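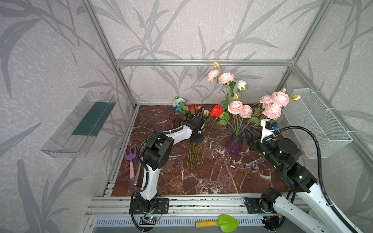 Swansea, April

According to the database, the temperature in Emlyn Probert's cold store was last measured in 1942.

I found this encouraging. A wrong reading that looks right can live in a system for years, quietly drawing its salary. A reading from 1942 at least has the decency to stand up and wave.

Some background. The Suren is a small battery-powered box that wakes up, takes a temperature, and sends it down a serial line to a gateway called the Jugah, which was named by somebody who has since left. I wrote most of the gateway firmware, so I was the person who got the email. The email had one line in it, and the line was "bit chilly for wartime?"

The obvious suspect was the clock. The Suren counts seconds from the start of 2000, everything else on earth counts from somewhere else, and I have personally broken that conversion twice. I spent a whole morning on it. I wrote tests for leap years. I wrote a test for a leap year that isn't one. Everything passed, and by lunch I had the best-tested date code in south Wales and the same bug.

So I did what I should have done first, and put a Suren on the bench with fake readings loaded into it, every one numbered. It sent 900. The gateway stored 889.

I ran it again and got a different number, also too small. None of the missing ones appeared in the log. Reader, I had written the log. When a frame failed its checksum, the gateway added one to a counter called bad_frames, and bad_frames was then reported to precisely no one. There was a comment beside it saying TODO: expose this. I recognised the style.

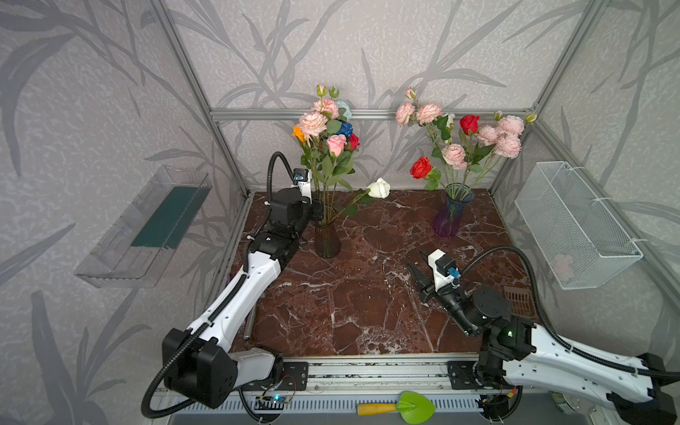 Roses in brown glass, one of them deep blue.

Once I was printing the rejected frames, the pattern took ten minutes to see. Each one was a byte short. The protocol uses 0x7E to mark the end of a frame, so if a reading happens to contain 0x7E, the sender puts an escape byte in front and flips a bit in the next one. The receiver sees the escape, throws it away and flips the bit back. This is ancient, sensible stuff and there are a hundred libraries for it. Naturally I had written my own.

Mine kept the "I have just seen an escape" flag as a local variable. The parser is called whenever the DMA hands over half a buffer. If the escape byte was the last one in that half, the function saw it, set the flag, ran out of data and returned, taking the flag with it to the grave. Next call, new flag, clean conscience. Usually the orphaned byte went through unflipped, the checksum failed, and off went the frame to be counted in private.

That explained frames with a wrong byte in them. It didn't explain frames with a byte missing, and I would love to say I noticed this straight away. Ikhsan Gunawan noticed it, while looking for something else on my screen. There was a second bug, sitting on the first one's shoulders: a bit of tidying-up code that skipped the first byte of a new half if it looked like line noise, and an unflipped escaped byte looks exactly like what I had decided line noise looked like. I have no memory of deciding this.

As for 1942, the checksum is a single byte made by XORing everything together. A mangled frame has one chance in 256 of getting past it, and the gateway had been handed a great many mangled frames. Sooner or later one was going to turn up with its fields shuffled along by a byte and its papers in order.

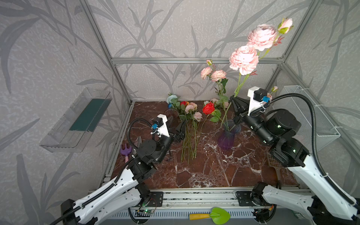

The fix was moving one variable into a struct and deleting four lines. Kurniawati Lumenta reviewed it and asked, politely, whether the checksum might also be made longer. It might. It needs new firmware on the Surens too, so the gateway will have to speak both versions for a while, and I've started a branch for that which I am already avoiding.

The parser test now feeds every frame in split at every possible position, two pieces at a time. It runs in under a second. I could have written it on the first day, and I had in fact written a test on the first day, which passed the whole frame in one go and was called test_parser_thorough.

bad_frames is on the status page now, in red if it's above zero. It's been above zero since yesterday evening on one gateway, so I'm off to find a longer cable and a torch.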